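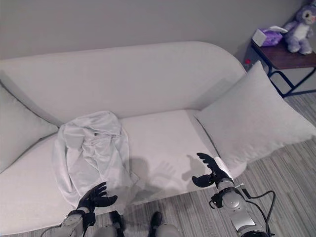
A five-fingered hand, white laundry, pale sofa.

I've been comparing hands for tidying the lounge, and my favourite tip is to start with a crumpled shirt or jacket, not a towel! Run five grabs with each hand, then swap. My two-finger gripper (the Geltside) pinches a collar nicely but chews up thin cotton, so I wrap the tips in grey felt. Slow the wrist down before you touch anything on upholstery. And if the controller gets jittery, drop the speed to 76 per cent – mine settled right down.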